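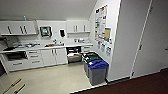

KETSTEAD HOUSE, SHARED KITCHEN
Inspection checklist, with comments
Inspected: Thursday, 7.30 am
Filled in for: Ambrose Tenancies

Marks used: OK = no action. WATCH = look again at next inspection. FIX = put in the repair book the same day.

1. Sloping ceiling above the cupboards
OK. No stains and no cracks in the paint. Tall people should still take care when they reach to the back.

2. Top of upper cupboards, left side
WATCH. One small item is stored up there. Please do not add more. Anything which is on top can fall when the door is shut strongly.

3. Upper cupboards, doors and handles
OK on the left bank. On the right bank one door does not close by itself and must be pushed. I have tightened the hinge a quarter turn and it is better, but I would like that it is checked again in December.

4. Benchtop, general
FIX. Too many small things are standing in the middle part. The rule is 300 mm of clear bench beside the place where hot dishes are put down, and I could not measure this without moving the containers. Utensils go back in the drawer after washing.

5. Benchtop, right end (bottles and cups)
WATCH. Cleaning products must not stand together with cups. I checked each bottle and every label can be read. Keep 100 mm from the front edge, please.

6. Drawers
OK. All run smoothly and stop at the end. The bottom one is heavy, so do not pull it with one hand only.

7. Lower cupboard doors
OK. Handles are firm. Under the shelf paper it was a little sticky, I wiped it.

8. Built-in appliance, left end
OK. Door seal is clean and the door opens its full way. The test tag is in date, tag number 144.

9. Open space under the bench
WATCH. The storage basket may stay, but it must sit fully under the bench so that no foot catches it. Other things behind it are pushed in without order. Cloths and paper are not allowed to touch the power point.

10. Recycling bins
FIX. There are 2 and they stand too much in the walking way. Move them closer to the wall before the weekend. Rinse the milk cartons, the smell last month came from there. Bin liners are ordered from Fovum, same size as before.

11. Tall doors
OK. They open without touching anything. Keep the floor in front of them free also when the bins are being emptied.

12. Floor
OK. Dry at the time of inspection. The mat from the laundry was not returned yet, and we do not need it here if it slides.

13. Fire blanket and first aid box
WATCH. Both are present. The plasters are nearly finished, refill from the Bredach office.

Items 4 and 10 are to be done first. When they are done, write the day beside the item and initial it. If you do not agree with a comment, write your own under it and do not cross mine out.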